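# The Patient Work of Keeping a Robot Ready

The robot at Vurkside is called Milus, and its working day starts with someone looking at its fingers. Before the arms get power, each joint of the hand is moved slowly by a person and the cables are followed from the wrist back to the shoulder. A cable that has slipped out of its tie is the most common fault of the morning. It takes a minute to put right, and it can cost an afternoon if it is missed.

I spent two days in April in the office where Vurkside tests its machine. I had expected a laboratory. The work is done on gray carpet, next to ordinary white desks, and most of it is about one wooden cabinet.

The task looks simple on paper. The robot opens a cabinet, puts things on a shelf or takes them out, and moves flat objects on and off the top. For the people who look after Milus, every part of this puts stress on a different part of the machine. Boxes in plastic film are especially unpopular, as the film slides under the fingertips and the hand tends to close harder than it needs to.

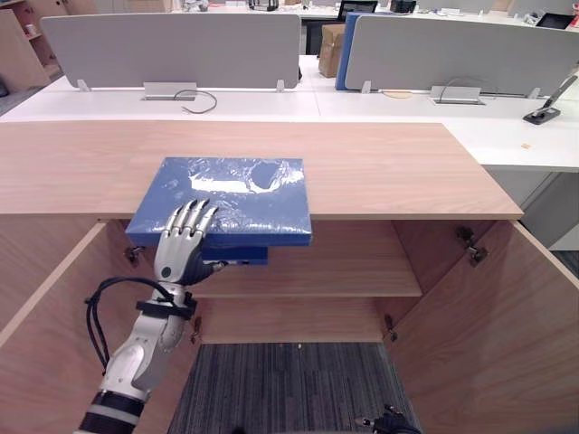
Yoon-hee Joo told me that grip force was the first thing she would check on any hand, and the last thing she would trust. A value that was correct in the evening could be wrong in the morning, she said, and she had stopped believing in settings that were more than a day old.

So the grip is calibrated every day. The hand closes on a test block, the reading is compared with the one from the day before, and both go into a paper notebook. The team also has software for this, made by a supplier named Dornero, but the notebook is what people reach for when something feels strange. I was allowed to read some pages. The handwriting changes often, and one page says only "thumb again".

The finger tendons are replaced after 2,000 closing cycles. The team once tried to go longer, and a tendon broke at 2,050 -- in the middle of a long test, with visitors from Samir in the room. The limit has not been discussed again. A change of tendons on one hand takes 3 hours, and most of this time goes to the tension, which must be set finger by finger with a small key.

The arms need less care, but they are less forgiving. If the zero position of one joint is a little wrong, the error grows on the way to the fingertips. On a flat table this can be hard to notice. At a door it shows at once, because the handle has to travel along a curve and the arm must follow it without pulling sideways.

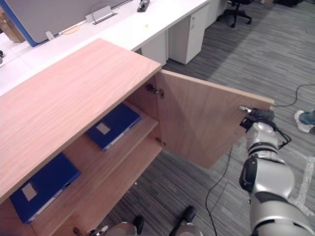

For this reason a door is also used as a test after every repair. The team lets the arm open and close it 200 times at low speed and watches the load on the wrist. When the curve on the screen is smooth, the arm goes back to normal work. When it has a small step in it, somebody takes off the cover of the joint and begins with the screws.

Loose screws were a bigger problem last year. They are now marked with a thin line of paint, so that a turned screw can be seen without a tool. The idea came from bicycle repair, and it cost almost nothing.

On my second evening I stayed until the machine was switched off. The arms were lowered to their rest position, the hands were wiped with a dry cloth, and the cycle count was written in the notebook. The left hand was close to its limit -- the new tendons were already on the desk for the next morning.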